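Search notebook entries
Search

2 min read

December – Morin rental, turnover before listing

Got in at 8:15. Keys were with Magdolna Kun at the Clavville office, not in the lockbox. The lockbox code on the sheet is the old one. Fixed it on the sheet.

Walkthrough with Botond. Kitchen floor still dips by the back door. He put the level on it again and thinks it's the subfloor only, joist looked sound from the crawl space. Vapor barrier is torn under the bathroom, patch it while we're down there. Water heater lights fine. Back bedroom window won't latch, needs the strike moved.

Meter readings for the handover: electric 2,986 going by the display, water 2,670. Wrote both on the card inside the panel door as well.

Ademir called at lunch about the rent. Owner wants it listed with lot fee included. I said keep the lot fee on its own line, the last two applicants both asked what it was. He'll put it to her again.
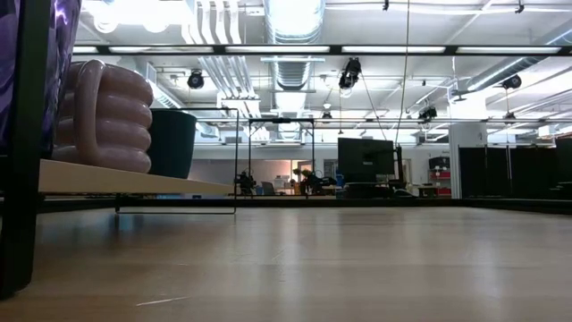 Deposit and paperwork

Shirley Lapointe's deposit on the other unit goes back this week, less $66 for the screen door. Receipt from Cekex is in the folder. Liette has the forwarding address – ask her, the one on the lease is wrong.

Application forms: use the Disuma version from now on. The old one has no space for a co-signer.

Still to do
- strike plate, back bedroom
- price subfloor patch, one sheet plus screws
- vapor barrier tape
- second set of keys cut
- smoke alarm in hall chirps, try a battery before replacing

Botond back tomorrow morning for the floor. I have the truck until noon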